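Sostis Symptom Diary Set, release 8
README

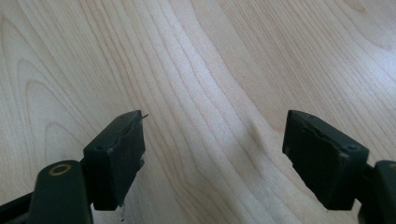

What is in this release

The set holds 3,880 diary entries written by 117 adults who live with reflux or long-lasting heartburn. Each entry covers one day. People wrote what they ate, at which hour, how they slept, and how strong the discomfort was in the evening. All entries were written in English or translated to English by the Chaiyaporn group, which also did the first cleaning of the spelling.

The entries were collected for a small study about late meals. The study is finished, and we share the diaries so that others can try their own questions on them. It is not a clinical record and nobody should choose a treatment from it.

Files

entries.csv has one row per diary day.
people.csv has one row per person, with age band, sex, and the answer to "do you take an acid reducer at the moment".
foods.csv is the list of food words, each one linked to a food group.
notes.txt keeps the remarks of the people who coded the diaries. It is not well ordered, but please look at it before you write to us, many questions are answered there.
old_codes.csv is needed only if you worked with release 6 or earlier.

Columns in entries.csv

person: a code of four letters, it does not come from the name.
day: day number inside the diary, starting from 1. Real dates were removed.
last_meal: hour of the last meal, 24-hour clock, rounded to the half hour.
bed: hour of going to bed, rounded the same way.
score: evening discomfort from 0 (none) to 10 (the worst I had).
woke: yes, no, or blank if the person did not write it.
text: free text, after removal of names and places.

A last_meal later than midnight still belongs to the day before. For example, 0:30 on day 4 means the night between day 4 and day 5. In our own scripts we add 24 to these hours, and we suggest you do the same.

Missing values

A blank score means that the person skipped the question. It does not mean zero. In the early diaries the coders at Barbridge sometimes typed 0 for a skipped answer. Wendell Calloway went through the paper forms again in January and corrected all the cases he found. A few may still be there — if you see a long row of zeros together with text that speaks about pain, please treat it with care.

The free text is present in 1,722 entries. The other people filled only the numbers, and this is allowed.

Food groups

The grouping was made by hand. Coffee and black tea are in one group, and mint tea is in the group of herbs. Tomato is counted as a vegetable when it is raw and as a sauce when it is cooked. We had a long discussion about chocolate and finally gave it a group of its own. Portion size was not asked, so a spoon of onion and a full plate of onion look the same in the data.

Known limits

Most of the people joined through a patient newsletter, so they already had an interest in diet. Many of them were avoiding fried food before day 1, and you will find little of it in the diaries. The score is personal, and a 6 of one person should not be compared with a 6 of another. Use the change inside one person.

Some people changed their medicine during the diary. We know this only when they mentioned it in the text.

Changes from release 7

Two columns were renamed: dinner is now last_meal, and sleep is now bed.
Double entries for the same day were merged, and the later one was kept.
Spelling of food words was made American (yogurt, not yoghurt).
The file weights.csv was withdrawn. The scales at home were too different from each other.

Use and contact

You may use the set for research and teaching. Please do not try to find out who the people are, and do not pass the free text to other groups without asking us. In a paper, write "Sostis Symptom Diary Set, release 8" and mention Skornard, where the files are stored.

Questions about the columns go to Wendell Calloway. Requests for the coding manual go to Cormac Sheehan, who answers slowly during the teaching months.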